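How to Fold and Store Plastic Bags So They Stop Filling Your Kitchen

By Zihan Zheng

In my first apartment in Plummont I kept all my plastic bags inside one other plastic bag, hanging on the door handle. I think many families do it like this. The bag grew every week, and when I needed a small one for the bathroom bin, I had to pull out a whole ball of them and they fell on the floor. My mother had a better system, and after some years of being lazy I went back to it. In this tutorial I will explain her method with a few changes of my own.

You will need:

A clean, dry table or counter
A dry cloth
One shoe box, or a drawer that is free
Two pieces of stiff card to make dividers
Scissors
The bags you have now

Step 1. Sort before you fold

Take out all the bags and make piles. I make one pile for big shopping bags with handles, one for small bags from the fruit and vegetable section, and one for packaging bags, for example from bread, snacks or frozen food. The last pile is usually the most mixed, so leave it for the end.

Throw out every bag that has a hole in the bottom, a broken handle or a sticky place that does not come off. Be strict here. The first time I did this work I kept many bags with small holes, and later every one of them leaked in the bin. In my town the soft plastic goes in a container in front of the Semple supermarket, but please check the rules in your place.

Step 2. Clean and dry them

If there are crumbs inside, turn the bag inside out over the sink and shake it. A bag which had only bread or dry things does not need more than this. If it had fruit, wipe it with the damp cloth corner and then with the dry part, and hang it open over a bottle for the night. I never keep bags that had raw meat or fish in them, even after washing. Folding a bag with water inside gives you a bad smell after some weeks, so have patience.

Step 3. Open the wrinkles

Lay the bag on the table and find the bottom seam.
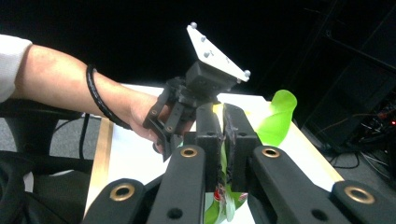 Glossy packaging bags are more difficult than the soft shopping ones, and they need a different start. The plastic is stiffer, it remembers every wrinkle, and when you make a fold and let it go, it opens again. Take a bright lime green bag with red and white printing on it: when it is crumpled, only a small patch of the print shows through the folds and one piece of the edge likes to curl up and lie over the rest. With a bag like this, look for the curled part first and open it with your finger. Then hold the bottom seam with one hand and pull the other hand slowly to the opening, pressing on the table. Repeat it two or three times. It does not have to become perfectly flat, only flat enough that you can see which side is long.

For soft bags with handles, pull the two side folds out to their original position. If you put the handles one over the other, the bag finds its old shape almost by itself.

Step 4. Fold in a long strip

Fold the bag in half along its length, so it is half as wide and the same height. Press the air out with the side of your hand, from the closed bottom to the open top. If you press in the other direction, the air stays in and you will have a small pillow. Fold in half again along the length. A large shopping bag may need one more fold, until the strip has the width of three fingers.

Step 5. Make the triangle

Start from the bottom of the strip. Take the left corner and bring it to the right side, so that you get a small triangle. Now fold this triangle straight up. Then bring the other corner across, and up again, and continue until you come to the handles or the opening. It is the same way some people fold a flag.

At the end a short tail will be left. Fold its corner in, if it is too long, and push it into the pocket which the triangle has made. Push it deep – with a short tail the triangle opens in the drawer and all your work was for nothing.

For the stiff glossy bags I don't recommend triangles. Roll the strip tightly from the bottom and put a rubber band on it, not too strong. You can also fold it in three and slide it in an empty paper roll. Two or three go well in one roll.

Step 6. Prepare the box

Cut the two pieces of card to the height of the shoe box and put them inside, standing, so you have three parts. Put the big triangles in one part, the small ones in the second, and the rolls in the third. Stand the triangles on their edge like books. If you lay them down in layers, you will always take from the top and never see what is under.

I tried also a plastic organizer from Lernley with 9 compartments. It is nice looking, but the compartments are too narrow for a triangle from a big bag, and I now use it for batteries and string.

Some questions I received

How long does it take? My first time I had 218 bags and I needed one full evening and a part of the morning. Now I fold when I come home from shopping, and it is a matter of a few minutes.

Can I use the bags for food again? I use them only for bread, for vegetables with skin, and for shoes when I travel. For cut food I take a box with a lid.

What about very thin bags from the market? They tear when you press them too strongly. Fold them loosely in a square and keep them in an envelope.

How many should I keep? As many as the box can hold. When the box is full, the new ones go to the container at Semple, or I bring them to my neighbor, who has two dogs.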